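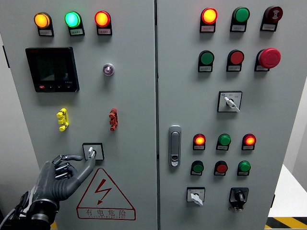
Ravindra Sachdeva：
表示が消えているだけなら、故障と決める前に計器下辺のキーを一つ押して、数秒待ってみてください。この種の電力計は、設定によっては操作がないと表示が落ちます。出荷時は消灯までの時間が60秒になっている個体が多いです。キーを押しても何も出ない場合は、計器の補助電源を疑います。扉の表示灯が点いていることは、補助電源が来ていることの証明にはなりません。回路が別だからです。次の点を教えてください。
・キーを押したときの反応
・Hilska側で計測値が更新されているか
・最後に表示を見たのはいつか

件名：501盤 左扉の電力計が表示しない
設置場所：Bustedska 電気室
対象：501盤 左扉、電力計
優先度：中
状態：対応済み（経過観察）

起票内容
左扉の電力計に何も表示されていない。上の表示灯は黄、緑、赤とも点灯している。警報は出ていない。負荷側は通常どおり運転しており、設備の停止や異音の報告もない。電力量の検針は盤面の表示を読んで手書きしているため、このままだと今月分の記入ができない。切替スイッチのレバーは上向き。右扉の表示灯と押しボタンについては今回の対象外とする。

設備担当の回答
キーは全部試した。どれを押しても表示は出ない。長押しでも同じ。バックライトが一瞬でも点くかどうか、室内の照明を落として確認したが、変化はなかった。
Hilskaの画面では、501盤の電力、電流、電圧がすべて最終値のまま止まっている。通信異常の表示は出ていない。値が止まっているだけで赤くならないので、当直は気付いていなかった。傾向グラフを見ると、日曜の朝から線が水平になっている。
最後に表示を見たのは先週の検針のとき。そのときは正常に読めたと記録にある。

Ravindra Sachdeva：
通信も止まっているなら表示部だけの問題ではありません。計器本体が動いていないと考えてください。補助電源から順に見ます。

注意点を先に書きます。扉を開けると裏側に充電部があります。表示灯が点いている以上、盤は生きています。作業は有資格者が二名で行い、絶縁手袋と保護めがねを着けてください。計器の電流入力はCT二次側につながっています。通電中にこの線を外すと二次側が開放になり、高い電圧が出ます。測定の段階では電流入力の端子には一切触らないでください。扉の切替スイッチも動かさないでください。

確認の順番
1．計器裏の補助電源端子で電圧を測る。
2．電圧がなければ、補助電源用ヒューズの両端を測る。
3．ヒューズが正常なら、中継端子台までさかのぼって同じ測定をする。
4．電圧が正常に来ているのに動かない場合は、計器の交換になる。

測定した場所と値を、そのままこの票に書いてください。「正常」「異常」だけだとこちらで判断できません。

設備担当の回答
朝礼後に二名で測定した。停電はしていない。

計器裏の補助電源端子：165V
ヒューズ二次側：165V
ヒューズ一次側：165V
中継端子台、計器側：165V
中継端子台、電源側：定格どおり

計器の補助電源は220V仕様（銘板で確認）。ヒューズは切れていない。中継端子台の番号は18番。端子カバーの上から見た限りでは、焦げや変色は分からなかった。においもない。扉を閉めて作業を終えた。

Ravindra Sachdeva：
18番端子をはさんで電圧が落ちています。締め付け不良か、圧着端子の接触不良です。計器はその電圧では起動できないことがあります。電源が完全に切れていないので、起動しかけては止まる動作を繰り返している可能性もあります。計器の交換はまだ手配しないでください。

次の停止時間に、制御電源を切って18番端子を点検してください。ねじを増し締めするだけで終わらせず、いったん線を抜いて圧着部を見てください。変色があれば端子を打ち直します。同じ端子台に並んでいる線も、ついでに引っ張って緩みがないか確かめてください。
計器に悪影響が出ていないかは復電後に判断します。

設備担当の回答
停止は水曜の昼に取れた。上位の開閉器を切り、検電してから作業した。制御電源を切ると、扉の表示灯も三つとも消えた。表示灯と計器は上流で同じ電源から分かれていて、表示灯は18番端子を通っていない。図面でも確認した。表示灯が点いていたのに計器だけ落ちていた件は、これで説明がつく。

18番端子のねじは手で回る程度に緩んでいた。線を抜くと、圧着端子の先が茶色く変色していた。絶縁被覆の端も少し硬くなっている。被覆を切り詰めて圧着端子を新しくし、トルクドライバで規定値まで締めた。線の長さには余裕があったので引き直しはしていない。端子台側の金具にも薄く変色があったが、変形はないためそのまま使用した。
隣の端子にも緩みが一か所あり、増し締めした。こちらは変色なし。

復電後の状態
計器裏の補助電源端子の電圧は定格どおりになった。計器は自己診断のあと通常画面に入った。CT比、VT比、通信アドレスは設定表と一致している。積算電力量は停止前の値が残っていた。時計だけ初期化されていたので合わせ直した。
Hilskaの値も更新を再開した。水平だった線は復旧時刻から動いている。

検針の扱いについて質問
計器が止まっていた間の電力量は積算されていない。今月の記入はどうすればよいか。積算値の差だけで出すと少なくなる。

Ravindra Sachdeva：
止まっていた期間は、上位の受電側の計器から他の盤の分を引いて推定してください。推定値であることと、対象の期間を検針表の備考に書いておけば足ります。501盤の計器に値を書き込んで合わせることはしないでください。後で差分を追えなくなります。

ほかに二点あります。
端子台の金具に変色があったとのことなので、次の定期点検で交換してください。部品はKälinから同じ型を取れます。型番は端子台の側面に印字されています。見積もりには線番も書き添えてください。前回、隣の盤の分が混ざって届きました。
もう一点、Hilskaで値が止まっても警報が出なかったのは、最終値保持の設定になっているためです。更新が途絶えたら通信異常として出すよう変更できます。変更の依頼は別の票で起こしてください。この票には番号だけ追記すれば結構です。

設備担当の回答
了解。推定値で記入し、備考に書いた。Hilskaの設定変更は別票で依頼済み、番号は採番後に追記する。端子台は見積もり待ち。
表示の自動消灯は、計器の設定を見たところ60秒になっていた。巡回で見たときに故障かどうか区別しづらいので、常時点灯に変えた。表示の寿命が短くなる点は了承済み。

追記
翌朝の巡回で確認。表示あり。補助電源端子の電圧に変化なし。18番端子を放射温度計で測り、周囲の端子との差は見られなかった。

追記
同じ時期に据え付けた盤でも同じ端子台を使っている。開けられるものから順に緩みを見ることにした。結果はこの票には書かず、点検表に残す。

残件
・501盤 中継端子台の交換（Kälin見積もり待ち）
・Hilska 更新停止時の警報設定（別票、番号未記入）
・検針表の推定値について経理の確認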